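Vistberg handheld kit, first month. Worth the subscription?
Forum: Grippers and End Effectors > Data Collection Hardware
Page 1 of 1

slipring_h
Posted 9:14 am

We have had a quote from Vistberg for two handheld grippers, the mount hardware, the sync box and one year of their processing service. The service takes the raw recordings and returns trajectories with the jaw opening filled in per timestep. Hardware is a one-time cost. Processing is billed per recorded hour with a monthly minimum.

Our work is deformables: socks, towels, bagged goods. Two-handed for most of it. I would like to hear from people who have run the kit for more than a demo. Specifically:

Calibration drift over a working day.
Jaw width error at small openings, where a thin fabric sits.
How many episodes come back rejected from processing.

I have read the spec sheet. Please don't paste it.

torque_budget
Posted 9:52 am

Ran a pair since March. 2361 episodes submitted, 282 rejected. Most of the rejects were tracking loss on one hand when the two tools crossed. They don't bill for rejected episodes but they do count the upload against your storage.

Drift was fine. We recalibrated at the start of each session and once after lunch. I never saw a jump between the two that I could blame on the tool.

Jaw width at small openings is the weak part. The reading flattens out before the pads meet. On one layer of cotton the reported value is the same as closed.

Brurkevus
Posted 10:20 am

That reject rate is high. Ours was well under half of that on the same service. Were you working in front of a blank wall? The tracking wants texture. We put a printed cloth on the bench and the rejects from tracking loss mostly went away.

torque_budget
Posted 10:31 am

Not a blank wall. Shelving on three sides. The losses were during crossings, as I said, when one housing covers most of the other tool's view. A cloth on the bench doesn't fix that.

kestrel_fw
Posted 11:07 am

On the width reading — check your firmware. The early units shipped with a lookup table that clamps the low end. There is a correction file on the Vistberg support page, under the tool's serial range. You have to apply it before recording, because the clamp happens on the device and the raw value isn't stored.

The replacement pads also matter. Worn pads compress more and the zero moves. We log a closed reading at the start of every session and subtract it.

slipring_h
Posted 11:40 am

Useful, thanks. The quote says nothing about firmware version. I'll ask.

Has anyone compared against the Wollport rental? They send a case with two tools, you record for the rental period, then ship it back. No processing included, you get their converter and run it yourself.

off_axis
Posted 12:26 pm

I have used both. Short comparison:

Wollport tools are heavier at the front. After an hour of folding you notice it in the wrist. The converter is a command line program and the documentation is one text file. It took our machine 41 minutes to convert an afternoon's recording. Timestamps between left and right were consistent once we found the flag for it, which is off by default.

Vistberg is lighter and the processing needs no attention, but you wait in a queue and you can't see why an episode failed beyond a one-word code.

For a single project I'd rent. For anything continuing through the year I'd buy, and convert in-house if you have somebody to maintain it.

Brurkevus
Posted 12:58 pm

I disagree on renting. Our Wollport case arrived with one tool noticeably looser at the pivots than the other. A policy trained on mismatched hands learns the mismatch. If you own the pair you can at least adjust it.

off_axis
Posted 1:15 pm

You can adjust the rental pair too. Hex key is in the lid. But agreed that it should have been done before shipping.

kestrel_fw
Posted 2:03 pm

Whichever you choose, plan the handoff between hands before you collect. Soft goods punish a vague protocol. One operator will hold a sock at both ends and move, another will drag it with one hand and let the other catch up, and you end up with two behaviors under one task label. We wrote ours down: which tool grips first, where on the fabric, and when the second tool may close. Dark fabric needs more light than you think if you want folds to show. 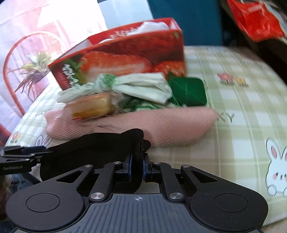 slipring_h
Posted 2:37 pm

Can the processing service handle an episode where both tools hold the same item?

kestrel_fw
Posted 2:49 pm

It handles them the same way as any other episode, provided both tools stay tracked and the sync box was running. Each hand gets its own trajectory and its own jaw width. The shared item isn't modeled at all, so any label saying that both tools have it must come from you.

torque_budget
Posted 3:05 pm

To add to that, there is a free text field per episode in the upload form. We put a two-letter code there for shared grasps and it came back intact in the output.

dk_bench
Posted 3:48 pm

One vote for neither. Kourkoulas sells the tool body as a kit of parts and you supply the rest. We built a pair and recorded 412 episodes so far. Assembly took longer than their guide states and the pins needed a drop of threadlocker. Width reading is raw and unclamped.

Brurkevus
Posted 4:11 pm

And who does your tracking?

dk_bench
Posted 4:16 pm

We do. It needed a fair amount of tuning. I wouldn't suggest it for a team with a deadline.

slipring_h
Posted 5:02 pm

We have a deadline. I've asked Vistberg for the firmware version, the full list of failure codes, and a price without the monthly minimum. Will post the reply when it arrives.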